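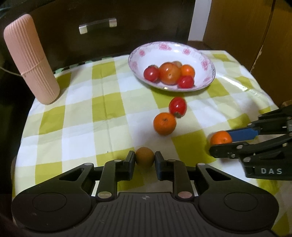
What is a rumor? (and why famous people get so many of them)

OK so you've seen it. A headline on your mom's phone or at the store checkout. "Singer QUITS music!" "Movie star moves to the moon!" Maybe not the moon. But close.

A rumor is a story that gets passed along before anyone has checked it. It might be true. It might be half true. Lots of times it's plain wrong. You don't know yet, and that's what makes it a rumor.

Gossip is a bit different. Gossip is talk about somebody who isn't in the room. Can be nice, can be mean. A rumor can be about anything – a school, a pizza place, a snow day.

Why famous people?

Because a lot of us feel like we know them. You've heard the songs 100 times. You know the name of the dog. So when something happens, you want to hear it, same as you'd want to hear about a cousin.

Also, money. Gossip sites and magazines get paid for ads. More people looking = more ads = more money. A boring true story ("Singer eats lunch") doesn't get many clicks. A wild one does.

How a rumor grows

Let's make one up. There's a band called Wolura. The drummer misses one show in December because of a sore throat.

Step one. A fan posts "where was the drummer tonight??" Fair question.

Step two. Another fan writes "maybe they had a fight." See the word maybe? Keep your eye on it.

Step three. A gossip page called Grulleslow writes "Fans think Wolura had a fight." Well, one fan did. Now it sounds like a crowd.

Step four. Somebody reads that really fast and tells a friend, "Wolura broke up." The maybe is gone. By bedtime 300 people have shared it and the drummer is still at home drinking tea with honey.

Nobody in that story told a big fat lie. Every person changed it a tiny bit. You can try this at home with the whisper game, you need around 2 minutes and some people who can sit still.
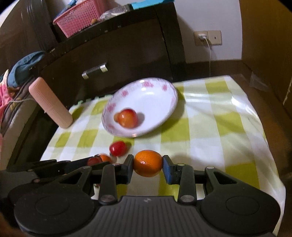

A mandarin in the grip, with the bowl behind it.

Words to watch for

Gossip writers use special words so they don't get in trouble. Here are some.

"A source says" – a source is a person who gave the information. Could be the star's best friend. Could be a guy who stood near her once. If there's no name you can't tell.

"Reportedly" – means someone else said it first. Who? Go look.

"Fans are freaking out" – how many fans? Could be four.

A question mark. "Is Wolura over?" If they knew, they woudn't ask.

So how do I check?

Look for who said it. Did the band say so? Did a real newspaper call them up and ask? Good reporters try to get the person's side before they print anything.

Look at the date too. Old stories come back all the time, like socks behind the dryer.

Then look for a second place that says the same thing. Careful though. If 400 sites all copied from one page, that's still only one page talking. Say Brotex News and the Fakhoury Post both write that the tour is canceled, but both say "according to Grulleslow." That counts as one.

Can't find anything? Wait a day. True news usually gets clearer. Made up news just sort of fades out.

Does it hurt anyone?

Sometimes, yeah. Famous people have feelings, and they have kids and grandmas who can read. A rumor about someone being sick or mean or getting divorced can make a whole family feel awful. And when it gets fixed later, the fix is tiny and hardly anyone sees it.

Same thing at school, just smaller. If you hear one about a kid in your class you can say "I don't know if that's true" and stop there. You don't have to pass it on.

Is it OK to like celebrity news? Sure! Red carpet outfits, new albums, who's in the next movie, all fun. Just read the little words to.

Words from this page
Rumor: a story nobody has checked yet
Source: where the information came from
Correction: when a news place says "oops, we got that wrong" and fixes it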